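Gradavley Peat Scheme

The Gradavley Peat Scheme was a long-running plan to cut and burn peat for electricity on the low, wet country between the town of Gradavley and the River Tulla. It is remembered nowadays less for the power it made, which was modest, than for the quarrel it caused in regional politics, a quarrel that went on a good deal longer than the burning did and still comes up at election time.

Background

Peat had been dug by hand around Gradavley for as long as anyone kept records, mostly for household fires, and families held turf rights that passed down with the farms. The idea of a proper power station came up when the old coal line to Sestden was closed and the district council found itself paying dearly for current brought in from the coast. A site was picked at Mudgway, where the ground was firm enough to build on and the river close enough for cooling water -- though the people of Mudgway, it must be said, were not asked until rather late in the day.

The station opened with a single boiler and an output of 16 megawatts. At its busiest it gave work to 900 people, counting the seasonal cutters, and there was hardly a household in the lower valley without somebody on the bog in summer. The works had its own football ground, a canteen that was open to all comers, and a narrow railway that carried schoolchildren into Gradavley on wet mornings when the road was under water.

Political dispute

Opposition began quietly, with anglers on the Tulla complaining of brown silt below the drains, and grew when the council proposed extending the cutting to Sestden Moss. Supporters of the extension argued that the jobs could not be replaced and that the valley had every right to its own fuel. Opponents answered that the moss held back floodwater, and that once drained it would be gone for good. Both sides packed the public meetings at Gradavley town hall, one of which is said to have run until two in the morning. 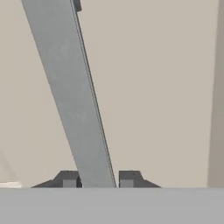 A flat metal bar and gripper fingers, computer rendering.

The council split almost evenly, and the extension was thrown out by 2 votes. The ruling group broke up soon afterwards, and for some years candidates in the valley stood simply as "Moss" or "Works", whatever party they belonged to elsewhere. Older residents still use the words in that way, often quite fondly.

Closure and later use

Without new ground to cut, the station ran down its stocks and shut after 39 years. The final load went through the boiler one November, and a good crowd turned out to hear the hooter. Most of the buildings were pulled down, but the weighbridge office was kept and is now a reading room.

The worked-out bog has since been partly flooded again by blocking the main drains. Wading birds have come back in fair numbers, and a boardwalk runs from Mudgway to the old railway halt. A proposal to put wind turbines on the drier western side has been put forward more than once -- each time dividing opinion along lines that anyone who lived through the first dispute would recognise. The council has so far put off a decision, asking for further work on the depth of the remaining peat and on the state of the access road.

See also: Sestden Moss; Tulla drainage; Mudgway halt

16 shares
2 comments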